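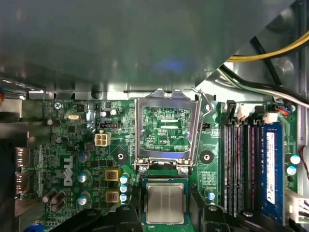 Bench notebook, Hardware Refurbishment Workshop, Puvmont site
Wednesday, morning session

Purpose of entry: to record the processor seating work on the Dell desktop boards from the Troltov lot, and to settle the wording of the handling procedure before it is copied to the Trustden bench.

Work began at 9:15. The board under work remained in its case. The side cover was off and the heatsink had been removed at the previous session and placed in the labeled tray. The old thermal compound was cleaned from the processor lid with lint-free wipes and alcohol. The first wipe left a gray haze at the corners of the lid, so a second was used. Colleagues should allow for this when estimating time per unit.

Socket inspection. The load plate was opened by releasing the wire lever and raising the plate on its hinges. The socket was inspected under the ring lamp from the hinge side and again from the opposite side. No bent contacts were found. A small amount of lint near one edge was removed with the hand blower. The brush was not used and should be kept away from open sockets; the bristles catch.

Orientation. The label XDP_CPU printed on the board is a convenient landmark on this model when two people are discussing the socket from different sides of the bench. It does not indicate how the processor is to be turned. For that, the corner mark on the processor and the notches in its edge are to be used, as stated in the existing procedure. I have asked that the landmark be added to the bench drawing, with a note to this effect.

Handling. The processor is to be held by its edges at all times. The underside is not to be touched, and the processor is not to be set down on bare wood or on the case floor. If work is interrupted, the processor goes back into its carrier and the load plate is closed over the empty socket. The D'Souza carriers ordered in November fit this size of processor closely and are preferred to the older foam, which sheds.
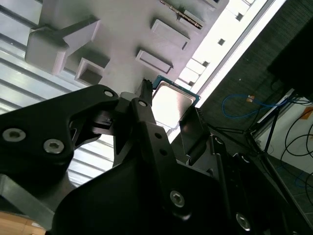

Lowering. The processor should come down level. Where one edge touches first, it is to be raised clear and the approach repeated, and it must never be slid across the contacts. Once down, it should rest flat inside the socket under its own weight. No pressure is applied by hand. The load plate is then lowered and the lever brought down and hooked. Firm resistance in the last part of the lever travel is normal on these sockets and is no cause for stopping, provided the processor was flat beforehand.

Practice plate. The gray plate with the raised blocks and the memory-type slot stays at this bench. It is not to be stored under the cases.

Records. The inventory sheet for the Troltov lot gives 800 boards, of which 3 are set aside with damaged sockets. These are kept on the lower shelf with red tape and may be used for training. The sheet still lists one of them as serviceable. Correction requested.

Compound. The open tube is nearly finished. A replacement was taken from the cabinet and dated. Spread by the single-dot method, as before. The comparison with the thin-layer method has been postponed until the temperature logger is returned from Trustden.

Outstanding items:
Wrist strap at the left bench position tests intermittent. Tagged and withdrawn.
Ring lamp bracket to be tightened.
Procedure sheet, section 2, to be reprinted with the revised wording on lowering.
Confirm with stores whether the replacement heatsink screws are the same length as the originals. The bag is unlabeled.

Session closed 11:40. Bench wiped down, alcohol returned to the cabinet, lamp switched off at the wall.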